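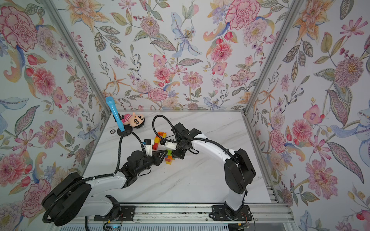
Brick bench, July, Saturday

Started a little after 8:30. The big bricks are on the marble-pattern table with the flowered walls. Plan for the day was columns first, then the open shapes, then a decision on which pieces go in the Pleton starter bag.

Columns. The mixed stack in red, orange, yellow and green is the one to keep looking at, because it's what most people build first when you tip a bag out in front of them: one thing on top of another, colors in whatever order they come. The Pleton draft sheet opens with a flat wall instead. I'd move the wall to the third card and put a short column on the first.

Notes from pushing columns together by hand this morning, before anything else was going on:

- Old batch bricks grip well at all four corners. New batch reds grip well on one side and feel soft on the other. Marked the soft side with pencil, will measure Monday's way with the pin gauge.
- A column leans if the bottom brick isn't flat to the table when the second one goes on. Obvious, but the lean then goes all the way up and you can't press it out from the top.
- Pressing straight down works. Rocking a brick on works too, and leaves a white stress mark on the green ones. Don't rock the greens.
- Frames in a column are weaker than solid bricks in the same place. More on that further down.

Tea, then open shapes.

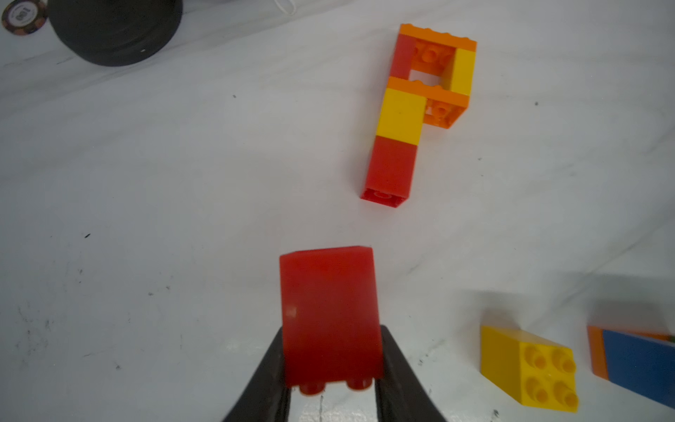 Cristóbal Mansilla
Play sets and samples, Trendside

The P shape lies flat on the table and reads as a letter from across the room, which I wasn't sure it would. Red and yellow for the stem, orange frames for the crossbar and the top of the loop, another yellow and another red for the two sides. With the bricks this chunky the gap in the middle comes out small. You can still see white through it and that's enough to make the letter work. On a dark table I'd expect the same, on a patterned play mat I wouldn't bet on it.

Two things to sort out before it goes on a card. First, the bottom red brick has its hollow end facing out, so anyone extending the stem has to add the next brick studs first. A loose red held with its studs pointing away from the P is the wrong way around for a person used to building upward. The drawing needs an arrow. Second, the orange frames are the only pieces in the shape that can't be swapped for a solid 2x2 without changing the look, so if the bag is short of frames the letter is off.

I tried the same layout standing up at lunch with a set from the shelf. It stands if you hold the stem, and falls toward the loop when you let go. A foot piece would fix it. Kanaujia quoted us on a foot piece last year and the tooling was too much for one letter, so the card will say to lay it flat.

Fit test, old batch against new. I have the drop numbers from the rig next door: the old reds went 4,000 presses before the grip fell under our limit. The new reds haven't been run yet. I'd like that done before anyone signs the order, and I've put it on the whiteboard.

Colors. The new yellow is a shade warmer than the old yellow. Side by side in daylight you can see it, under the bench lights you can't. The card printer needs the new one as the reference. Orange and red are close enough in poor light that I'd avoid putting them next to each other in any step where the order matters. The P puts a yellow between them in the stem, so it's fine there.
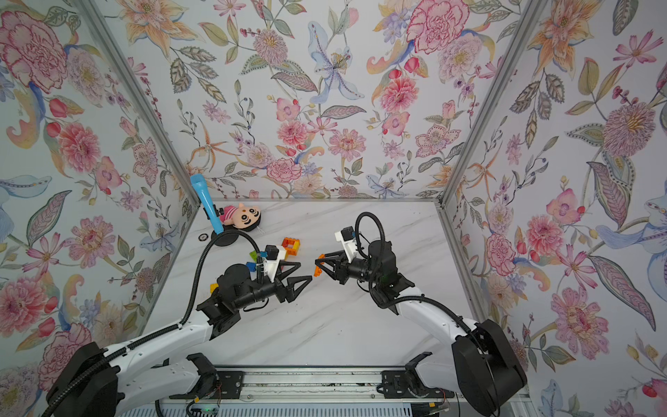 Frame pieces take up more room in a bag than they should, and that's the whole argument with packing. Their view is that the starter bag should have solids only and the frames should come in the second bag. Mine is that the frames are the interesting part. Look at the orange one set down near the middle of the table: it's a square with an open middle and it already looks like a window, before anything has been joined to it. A small green brick or a blue one next to it is just a brick. If we sell the first bag without frames, we're selling columns and walls.

Compromise I'll offer: 40 pieces in the bag, with frames in orange only. One color keeps the molding simple and makes the drawings easier to follow. Greens and blues stay solid.

The doll and the toy microphone belong with the pretend-play samples and need to go back to that shelf when the bench is cleared. The doll's pink-and-white stripes look good against the wallpaper, for whoever is doing the catalog spread. The microphone stand takes a fair bit of table, so allow for that if the two sample groups ever share a page.

Wallpaper. Somebody asked in the margin of the last entry which pattern it is. It's the Flovurent lily print, the off-cut roll. We have enough left for one more set of walls. Seams want pressing down again at the corners with a dry roller, no paste, and leave it overnight.

Afternoon, loose pieces. I wanted to see how the bricks land and rest when they aren't joined to anything, as this affects the tray. We have been drawing the tray pockets as if every brick sits studs up.

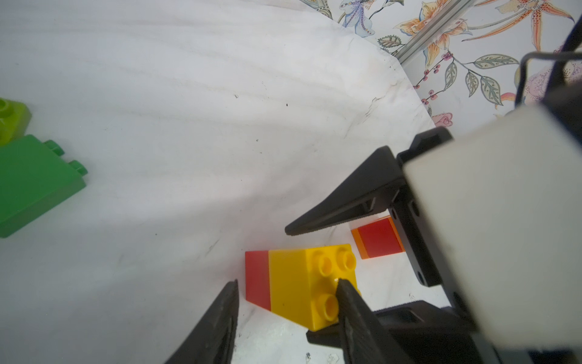

They don't, of course. A 2x2 is happy on its side, and a joined pair will rest at an angle if there's anything to lean on. So the pockets should be deep enough for a brick on its side. That adds 5 mm to the tray. Packing won't like it but the lid has the clearance, I checked against the drawing.

The two greens need separate names on the parts list. At the moment both are down as "green" and the lime one gets ordered by mistake. Proposed: lime and leaf. Same goes for the drawer labels, which I'll redo once the list is changed.

Glossy faces pick up fine scratches from the tabletop grit. Wipe the table before photos, water and a soft cloth, no spray.

To do:

- Pin gauge on the soft-sided reds
- New reds on the press rig
- Arrow on the P drawing
- Rename the greens
- Ask Kanaujia for a price on 200 bags with orange frames included
- Tray drawing, deeper pockets
- Doll and microphone back to the shelf

Stopped at 4:15. Box of old batch is under the bench on the left, lid taped, please don't mix it with the new.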